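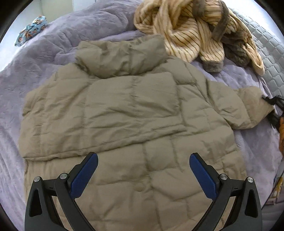
*A quilted jacket laid back side up on the bed, with one gripper at the end of a sleeve.*

# Can a machine fold your laundry yet? Come and help us find out

11 November is when most people in Nillham have their big coats out again, so it seemed a good moment to ask for help with them. We're looking for 20 people from Nillham and nearby who do their own washing, folding and putting away, and who'd be willing to spend a session doing it at our flat in Vaton House while we take notes and ask nosy questions.

The short answer on machines is "sometimes, slowly". Give one a stack of flat tea towels and it does quite well. Give it a padded coat and things get interesting -- the filling springs back, the seams pull in odd directions, and a sleeve can be hard to tell from a fold. Most of us sort that out with our hands without thinking, and it's the "without thinking" part we want to learn about!

## What you'd be doing

- Folding clothes and bedding your own way, on a bed. Expect plenty of awkward stuff: puffer jackets, fleecy dressing gowns, fitted sheets.
- Repeating some of it with a pair of hand-held grippers. They have two fingers each and they feel very strange for the first ten minutes, then rather good fun.
- Watching short clips of a machine having a go, and telling us whether you'd put up with the result in your own wardrobe.

One session lasts 100 minutes with a tea break in the middle. You get £70, paid by bank transfer, plus your bus fare if you keep the ticket.

## Who we'd like to hear from

Anyone over 18. You don't need to be tidy. Our July round had a lot of very neat folders in it, and we'd love more people who roll, stuff, hang or use the chair. Left-handed people are especially welcome, and so is anyone who has worked in a launderette, hotel or clothes shop. If gripping is painful for you, tell us and we'll plan a session around the talking and watching parts.

We film hands and clothes from above the bed and from the grippers. Faces are left out, and you can ask for your recordings to be deleted up to the point when we write up.

## Getting in touch

Leave your name and a phone number for Hala Bensaid at the Vaton House front desk, along with two or three times that suit you. Hala does the bookings; Karim Mahrous runs the sessions and can answer anything about the grippers. Evening slots go first.

Bring a coat of your own if you think it would beat us. Karim is still talking about a ski jacket from July.

*Marwa Tazi, Siriwan Home Study, 147 Murkirov Road, Nillham*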